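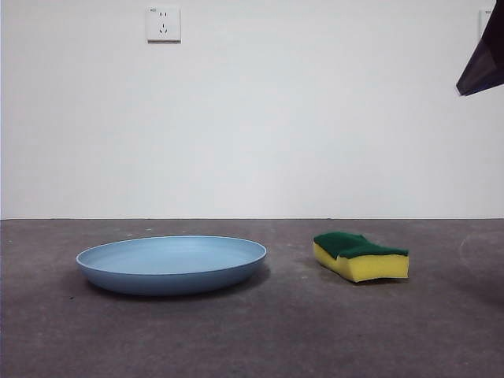
A light-blue dish and a kitchen sponge on a concrete floor.

Pricing the Death Notice by the Line

December 7, 2019

The Hundar paper charges for death notices by the line, with a minimum of 50 words and a surcharge past 90. The Batista paper moved to a flat fee last year and allows 1000 words. I think the flat fee is the better system, and the reasons have little to do with generosity.

Line pricing was a response to a physical limit. A column had a fixed depth, and each line sold to one family was a line that could not be sold to another. Most notices are now read on a screen, where the extra cost of a paragraph is close to zero. The limit is gone and the rate card has stayed.

The effect on the text is easy to measure. In notices priced by the line, the list of survivors shrinks first. Stepchildren become "family." In-laws drop out. Towns of residence are removed, then maiden names. These are the items that later readers need most. Anyone who has tried to match a cemetery record in Cimum to a newspaper entry knows what a missing maiden name costs in hours. The adjectives usually survive the cut: a notice will keep "beloved" and lose the name of a sister.

The usual argument for line pricing is that it keeps notices short. A word limit does the same job and applies to every household equally. Under line pricing, length follows income, and a reader in 60 years will have no way to tell a small family from a small budget.

A second argument is revenue. Notices pay for part of the newsroom, and I do not dispute that. A flat fee can be set to bring in the same total. The short notices would then cost more than they do today, and that is a real objection. The Dramier weekly deals with it by printing a basic entry free (name, age, town, date of death, service) and charging one price for anything longer. I would add survivors by name to the free entry.

Papers should also publish the rate next to the submission form. At present Hundar families learn the price after the text is entered, usually with a funeral home waiting for approval. Editing under those conditions produces errors, and corrections are billed as a new notice.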